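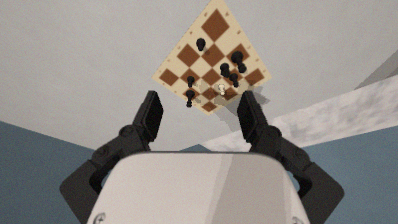
From: Bendik Lundgren
Date: 7/24/25
Subject: Re: Sticker packs and the new upload limit

Clotilde Mallet wrote:

> Has anyone else had trouble with sticker packs in Bevo this week? I run the one for our Trestesdale group chat and it now stops at 31 stickers. The rest of them show as grey squares on my phone but look fine on the laptop. I'd rather not delete any if it's going to be fixed.
>
> Also, is there a way to search old stickers by the words on them? People keep asking me for the one with the kettle and I can never find it.
>
> Clotilde

Hi Clotilde,

Same trouble on my end. The grey squares come from the phone app keeping an old copy of the pack. Leave the pack, close the app, then join again from the link. I had to do it twice on my older phone. Please don't delete anything yet – if you do, the order gets scrambled for everyone who has it saved.

The limit is a separate matter. Packs made before the update are meant to keep their old size, but any pack you've edited since then gets treated as new. You can split yours in two and give both halves the same cover. I did that with the Cárdenas pack and had no complaints.

As for searching, Bevo only looks at the tags, so words drawn on the sticker don't count. I use Isero for that. It reads the text in a folder of images and lets you type in part of a phrase. My folder has 3,000 files in it and the first scan took 4 hours, so leave it going overnight. It's poor with handwriting and it misses white letters on a pale background.

Once you've found the kettle one, add a tag or two in Bevo and the others can look it up themselves. Any member can search tags, but only the pack owner can change them.

I'll be away for the first part of August, so send me the link before then if you'd like me to check the split pack on my phone.

Bendik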